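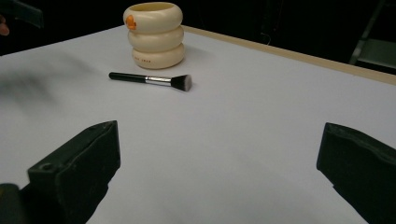
Should makeup brushes be stored head up or head down in a cup?
Head up, handle down, once the bristles are completely dry. Before that point they should lie flat.

Studio Care > Tools and Storage > Brushes and Holders

Storing flat-top face brushes in an open pot

This procedure covers the cleaning, drying and storage of dense flat-top brushes used for liquid and cream products. It applies to single brushes kept in an open-mouthed pot, cup or tumbler. Brush rolls and zip cases are covered on a separate page.

1. Terms

Head: the bristles. On a flat-top brush the head is cut level or slightly rounded and packed densely.
Ferrule: the metal sleeve between the head and the handle. The bristles are glued inside it.
Crimp: the narrow rings pressed into the ferrule to hold it to the handle.
Handle: wood or plastic, usually lacquered.

Two-tone heads (dark at the base, pale at the tips) are handled the same way as single-color heads. The pale tips show leftover foundation sooner, so they are a fair guide to when a wash is due.

2. Choosing the pot

Check four dimensions before assigning a pot to a brush.

Mouth. The opening should be wide enough for the handle to go in and come out without scraping. For a pot holding several brushes, allow room for the heads to stand apart – heads pressed together for weeks take a permanent lean.

Depth. The pot should cover at least half of the handle. Shallow pots tip when a heavy brush leans on the rim.

Base. A flat base is preferred. Test it empty: push the rim lightly with one finger. If the pot rocks, it needs ballast.

Inside wall. Smooth walls wipe clean in one pass. Ribbed walls hold powder in the grooves and need a damp cotton swab run around each groove. Ring-shaped pots with bulging tiers are stable and easy to grip, but expect to spend longer on the inside.

3. Ballast

If the pot is light, add clean glass beads or coarse dry sand to a depth of two fingers. Put the sand in a small sealed bag first. Loose sand sticks to a damp handle and scratches the lacquer. Do not use rice or coffee beans. Both hold moisture and leave dust.

The Dinetti tumblers in the lower cupboard need no ballast with one brush in them. With three or more, use one bag of beads.
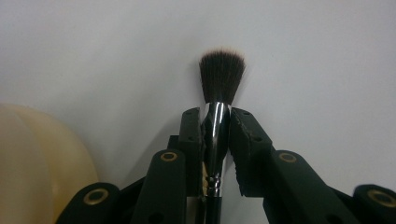

4. Checking the ferrule

Hold the brush by the metal and turn the handle gently with the other hand. There should be no movement between the two. A click or a slight turn means the crimp has loosened or the glue has let go. Set the brush aside for repair.

Next, look at the line where the bristles enter the ferrule. Dried product collects there and is often missed. Bend the head lightly to one side and inspect the base under a lamp. If there is a crust, the brush goes back for washing before it is stored.

A few stray bristles at the edge are normal. Trim them singly with small scissors. Pulling them out loosens their neighbors.

5. Washing

a. Wet the tips only, under lukewarm running water, head pointing down.
b. Work a small amount of mild soap into the tips with the palm.
c. Rinse until the water runs clear. Repeat for cream foundation – two rounds are usual.
d. Squeeze the head in a folded towel. Do not twist.
e. Reshape the flat top with the fingers.
f. Wipe the ferrule and handle dry.

Keep water below the ferrule line at all times. Water inside the sleeve softens the glue and swells a wooden handle, which then cracks the lacquer near the crimp.

6. Drying

Lay the brush flat with the head hanging past the edge of a shelf or counter. Turn it 5 hours in, and leave it overnight. Dense heads feel dry on the outside well before the core is. Press the middle of the head against a paper tissue; any mark means more time is needed.

Do not use a hair dryer or a radiator. Do not stand a damp brush in the pot, even for a few minutes.

7. Cleaning the pot

Empty the pot and tap it out over a bin. Wipe the outside with a damp cloth, going along the grooves and then across them. Around stickers and printed text, use a barely damp cloth without cleaner. For the inside, use a drop of dish soap on a swab or a soft bottle brush, rinse, and turn the pot upside down on a rack until dry.

Scuffs on pale pots usually come off with a melamine sponge. Light strokes only. If the surface dulls, stop.
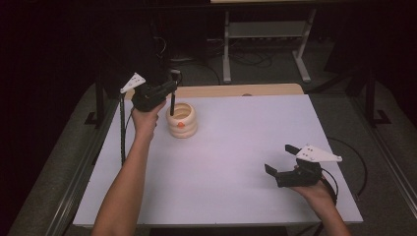 Rekness College – Makeup and Wardrobe Department

8. Placing the brush

Set the pot on a level, wiped surface, back from the front edge of the table. Clear everything else out of reach first. Hold the brush by the upper part of the handle, just below the ferrule, and lower it straight down. Let it touch the bottom before letting go. Dropping it in from the rim chips the end of the handle.

To take it out, lift by the handle again. Pulling on the head is the most frequent cause of loose ferrules in the Salinas room.

9. Intervals

Flat-top brush, liquid or cream product: wash after each use on a different person.
Pot, inside: once a week.
Ballast beads: rinse in April and at the end of the fall term.
Ferrule check: at every wash.

Brushes that fail the ferrule check go in the Murnudus tray with a paper tag stating the fault.

Contact the department | Copyright Rekness College | Back to top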